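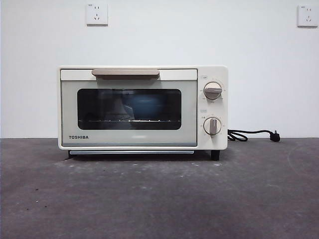 Kiran Kushwaha
Facilities Support, Wokdale

Ticket: staff kitchen, level 4, toaster oven
Status: Open, waiting on tenant
Logged: Monday, September 25, 2023

Reported by Pindis front desk. Toast pale on one side, burnt smell after lunch, circuit tripped twice.

Checked so far:
- Toshiba unit, cream, on the grey counter. Door shuts fine, handle tight.
- Something blue inside, bowl or cookware maybe. Pls take out before next use. Don't know if it's oven safe, don't test it
- Crumb tray: not pulled yet. Will do tomorow am with the power off.
- Breaker reset, held with oven off. Kettle is on the same circuit and draws 2000 W on its own. Don't run both.

Test once cleared: 200 degrees, 6 mins, two slices, rack in the middle. Note colour both sides.

If it trips again with kettle unplugged, tag it out and call Tanabe (electrical). Do not reset a second time.

Q for Pindis: who owns the blue thing? Also was the smell plastic or just crumbs, makes a differnce.

Bidolholm office has a spare if this one's cooked. Will ask. KK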